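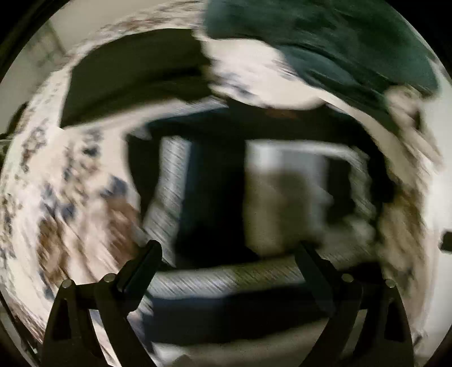
Page 2

Grerkance open day, 28 Jan 2019

I've been to plenty of open days where you stand behind a rope and watch a polished demo, so I was pretty excited to hear that Grerkance was letting visitors see how the examples get made! The short version - people do household jobs with a hand-held gripper, a camera on it records everything, and the recordings go off to train a model the team calls Haltine.

The job on the go was bedding. I figured they'd pick a plain white sheet, but the comforter has leaves and flowers all over it, in blue and brown on off-white, and there's dark green and teal fabric on the bed too. Kittipong Wongsuwan, who was showing us around, told me the target for bedding is 3,000 recordings and they had 1,297 in the bag that morning.
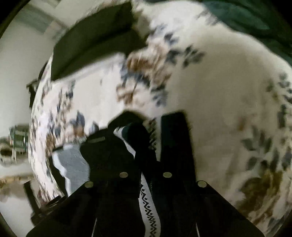 I got to have a go myself (of course I did) and wow, my wrist was tired after 90 seconds. You want to swing the thing around like your own hand, and then Kittipong shows you the playback and it's one big smear. He was nice about it. Slow in, close on a fold, lift, let go, and start over from a different side. They do keep some of the fast ones, he said, so the model gets used to blur.

Afterward we had coffee in the hallway and I got talking with a couple from Doucet who want to try the same thing with towels. They asked much smarter questions than I did, mostly about storage. 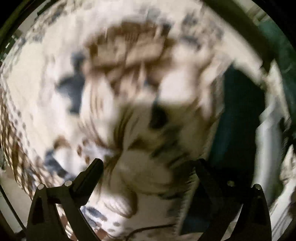
Do you need to know how to program to record examples?

Not at all. You get a short practice session with the gripper, and the team handles the files and the training after that.

The next open day is at the Fundance building, and I've already put my name down.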